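Visit Report: Storano Demonstration Center

Last updated: March

Purpose of the visit

Drulteo provides packing and returns services to small retailers of bags, accessories and gift items. Its operations office has been reviewing equipment that could take over part of the handling work at the returns benches. In March, a delegation of 11 staff members visited the demonstration center of Storano, which offers a robot arm, gripper and software together under the product name Wunow. The visit was led by Shewit Zeleke, operations manager. Silvia Urban, applications lead at Storano, received the group and remained with it throughout the morning.

The delegation was asked to report on three matters: the handling of soft and irregular goods, the effort required to teach the system a new item, and the terms of service. This report covers each of them and records the questions that remain open.

Arrival and introduction

The group was received at 9:30 a.m. Ms. Urban gave a short presentation on the Wunow package, which is offered for purchase or on a monthly service plan. Both include the arm, a two-finger gripper, a small camera at the wrist, the control computer and the teaching software, known as Sisay. A customer may mount the arm on an existing bench if the bench meets the stated load requirement. Storano carries out a site check before it accepts an order.

Ms. Urban stated that most of the company's present customers handle boxed goods. Work with cloth, cord and soft bags is newer, and the company describes it as available for trial. The delegation appreciated the plain statement of this point, as soft goods make up the larger share of Drulteo's returns.

Demonstration of soft goods handling

The main demonstration began at 10:15 a.m. and took place on the open floor of the center. The arm was set to work on soft items near a gray fabric bag. An operator supervised from the side and could stop the arm at any time with a hand control. Visitors were permitted to stand close to the marked area and to follow the view from the wrist camera on a monitor.

The operator explained that the difficulty with a gathered bundle lies in choosing where to close the fingers. A grip on the full part of the cloth is secure but can disturb the contents. A grip near the drawstring is neater, though the cord may catch. The software proposes an approach, and the operator may accept it or move the target by hand on the screen. The wrist view is used for the last part of the approach, when the fingers are open on either side of the item - in this case, a bright pink bundle resting against a long wooden board.

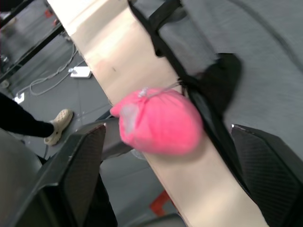 Teaching a new item

After a short break, the group moved to a second station for a session on Sisay. The software is taught by guidance. An operator leads the arm through the task with a hand controller, and each run is stored with the camera record. Storano recommends at least 90 runs for an item of simple shape. For soft items the recommendation is higher, and Ms. Urban advised that each new type of bag or pouch be discussed with the applications team before teaching begins.

Two members of the delegation were invited to use the hand controller. Both found the movement of the arm easy to follow, but both had trouble judging depth from the wrist view alone. The operator suggested looking at the item directly during the first part of the approach and turning to the monitor only at the end. A second camera, mounted above the bench, can be added at extra cost. Ms. Zeleke requested that it be priced separately in the quotation.

The group also asked who owns the recorded runs. Under the standard agreement, they belong to the customer. Storano may use them to improve its software only if the customer has signed a separate consent form. A copy of this form was provided and has been passed to the legal office.

Service terms

The service plan has a minimum term of 30 months. It covers remote support during business hours, software updates and replacement of gripper fingers worn in normal use. Damage caused by overloading is excluded. On-site support is charged by the visit, and travel is added for locations outside the company's home region.

The monthly fee for one arm is around $900 before options. The delegation considered this to be within the range set for the review. It noted, however, that the fee does not include the site check or the first training session for operators. Ms. Urban agreed to supply a written quotation showing all charges for the first year.

Questions still open

The following points were raised during the visit and have not yet been settled:

- Whether the gripper fingers can be exchanged for softer ones when delicate fabrics are handled.
- How the system responds when a loose cord or strap lies across the item to be picked up.
- Whether the arm can share a bench with a person under Drulteo's present safety rules.
- How long the camera record is kept if a customer ends the plan early.

Storano has undertaken to answer the first two points in writing. The third will be taken up with Drulteo's safety office, and the fourth with the legal office.

Recommendation

The delegation recommends that Drulteo request a trial of a single arm at one returns bench, limited to drawstring pouches and small fabric bags. Operators at the bench should receive the full training session before the trial starts. A decision on the service plan should be deferred until the written quotation and the outstanding answers have been received.

Drulteo thanks Ms. Urban and the staff of the demonstration center for their time and for the open discussion of the system's present limits.

Related items

Returns Bench Equipment Review: Scope and Schedule
Operator Training Requirements for Powered Equipment
Visit Report: Label Printing and Sorting Systems
Guidance on Supplier Trials and Loan Equipment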